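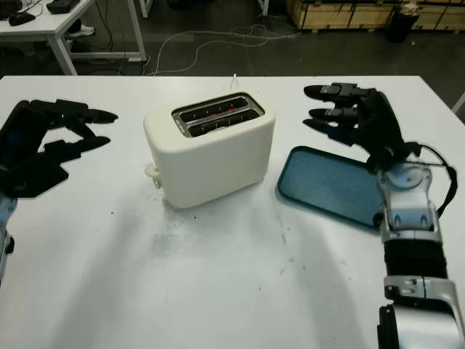
The Trerley branch would like to know whether the open day at Hirvonen is worth the drive, and in particular whether visitors get near the robots or have to watch from behind a rope. They also ask if the toaster demonstration is a real run or a canned one.

Their full message is quoted at the bottom. I went in March with the Mumorcombe group, so I'll answer in order.

You get fairly near. There is a line of yellow tape on the concrete and you stand behind it, close enough to read the labels on the arms if your eyes are better than mine. The humanoid works at a plain white table with the toaster and a blue plastic tray. It has black multi-fingered hands, one on each side of the job, and the forearms are mostly silver and white with the cable run along the outside.

As for canned or not, I asked. The staff said the sequence of steps is fixed but the hand positions are worked out fresh on each run. They moved the tray between runs when a visitor requested it. We saw 13 runs before lunch and two of them were stopped by the operator. Nothing was dropped. It is slow — bring patience, and don't expect breakfast.

The toaster is live, by the way. You can see a bit of red in the rear slot when it's on. One of our members wanted to know why they don't use a dummy, and the answer was that the lever on a dummy doesn't push back the same way.

The other half of the visit is the old packing line, put in by Sunda in 1994 and still running. I liked it more than the humanoid, but I used to service that sort of gear, so take that as you will.

Practical points:

- Groups are capped at 20, so Trerley may need to split into two.
- Closed shoes only. They turned away a pair of sandals at the door.
- Parking is on the gravel behind the building. The front spots are for staff.
- The talk starts at 10:30 am and the doors shut for it.
- No lift to the mezzanine, but you can see both demonstrations from the ground floor.

Bookings go through the Hirvonen front office. Ask for the morning session, as the afternoon one leaves out the packing line.

> Hello all,
>
> Trerley is organising its winter outing and the Hirvonen open day has come up. Has anyone been? It is 100 km each way for us, so we'd like to know before we book a bus. Can you get close to the robots, or is it all behind a rope? And is the toaster demonstration done live or is it a set program they replay? Any advice on parking and group size welcome.
>
> Trerley branch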